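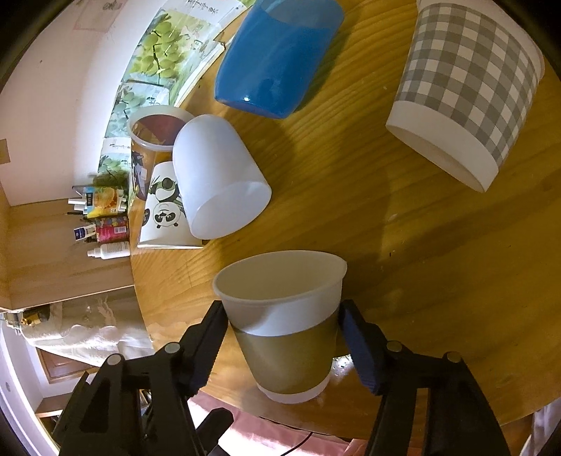
Cups on the round-edged table, olive-tan paper cup at the front, gingham one upper right, blue plastic one at the top.

Wed 1 December

Cup stock, Trodham bench. Continuing from the May entry, which stopped halfway through the paper cups and never got to the plastic.

Purpose: settle which cups stay in the tabletop set and which go back to the kitchen. The set has been growing by accident and the storage crate no longer closes.

Paper, banded (white rim band, olive-tan body, white strip at the base). Bought from Gesetti. Mass of one cup, empty, 11 g. Outside height 106 mm. Rim is rolled. On this one the rim has gone out of round and comes to a slight point on one side. I checked it against a fresh cup from the sleeve and the fresh one is circular, so the shape is from handling. Pressing it back by hand works for a few minutes and then it relaxes to the oval again. Not worth correcting. Mark as "used" and keep.

Paper, gingham, grey and white. Larger. Outside height 143 mm. The base is recessed, so it stands on the edge of the wall and the disc itself never touches the table. Filled to the usual line it is stable. Empty, it goes over if the table is knocked. The checks make it easy to judge rotation by eye, which the plain cups do not allow, and for that alone it should stay in the set.

Plastic, blue, gloss. From the Aguiar order. Closed end is rounded at the edge, so it rocks slightly before settling when put down fast. Base diameter 68 mm by caliper, taken across the flat only. The gloss gives a small hard highlight under the ceiling lights. The paper cups do not do this. If anyone wants even lighting across the set, the blue cup is the one to check first.

Table. Wood, golden-orange finish, grain runs long and curves. Wiped with a damp cloth before starting, then left to dry fully. Paper bases pick up moisture and go soft if this is skipped - we lost most of a sleeve that way in May. Edges are rounded and a cup on its side will roll straight off, so anything lying down goes well in from the edge.

Storage. Tried nesting everything in one stack. Paper into paper is fine if sizes are kept separate. Plastic inside paper splits the seam. New arrangement: paper by size in the Skakia crate, rims up, plastic in the drawer underneath. The lid now closes.

Labels: pencil on the underside, small. Marker bled through on the plain stock and showed on the inside. Pencil does not take on the plastic, use tape there.

To do:
- reorder banded cups, same size, one sleeve
- find out if Gesetti still lists the gingham
- second caliper reading on the blue cup, base was not clean
- cross out the May table, the heights in it are inside heights and were written down as outside
- new roll of tape for the drawer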